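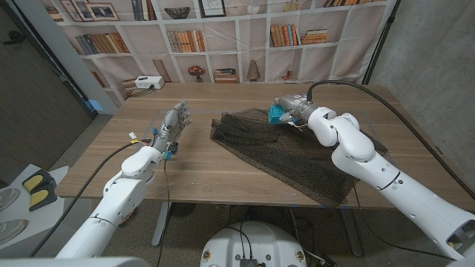

January, notebook, Saturday morning. I sat down with coffee and the export from Skakeck to look again at who gave to us once last year and then went quiet. There are 1143 names on the list of people whose first gift came through the spring mailing, and 178 of them have given a second time, which is lower than I'd hoped but not as low as I feared when Lamisi first mentioned it on the phone. I want to work on the thank-you before anything else. At present a first-time giver gets the receipt, then the newsletter, then nothing personal at all until we ask for money again (I wince writing that down). My idea for the new card is to show one small thing, about the scale of that little teal block held over the black mesh, and to say one plain thing about it, in place of the crowded collage we've been mailing. One picture, one short note, a real signature. I tried the wording four different ways and liked the shortest, though I'll admit I'm attached to the second one, the one that begins with the weather.

Some notes so I don't lose them. Vandau can print the cards on the cream stock we used for the fall supper invitations, and they'll hold the old price if we order before the end of the month. Mawuli would like the reply envelope left out. I went back and forth on this over most of a pot of coffee and I've come around to his side, at least for the first card. A thank-you with an envelope in it feels a bit like being handed the check while you're still chewing. The envelope can go in the next letter, the one Etornam is drafting about the reading rooms.

Timing: the card should leave us within 3 days of the gift being entered. That means whoever does the entry on Skakeck also pulls the names, and I need to ask Ayuba whether the filter can do it by itself or whether it has to be by hand like the birthday list. Still open too: what to do with couples who give under one name, and the people whose gift came by way of the Thiele matching form, where we only get a street address half the time.

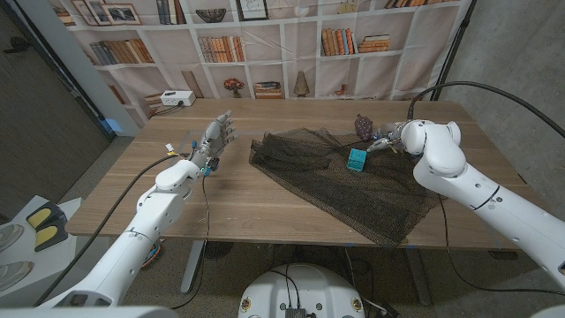

Mircea Pascu read the draft over lunch and wrote back that the card was fine but the phone call was missing, and that in his experience a givers' second gift follows a voice much more often than it follows paper. He'd have us ring a handful of people each week, with no script and no ask, and write down whatever they tell us.

I think he's right, and I'd like to try it, even though I'm a terrible one for running on once I get somebody on the line! Lamisi has offered to take the first batch with me. We'll keep the call notes in the Callura folder next to the mailing lists so everyone can find them. Still to do: card proof back to Vandau, filter question to Ayuba, and a kinder opening for the couples' version.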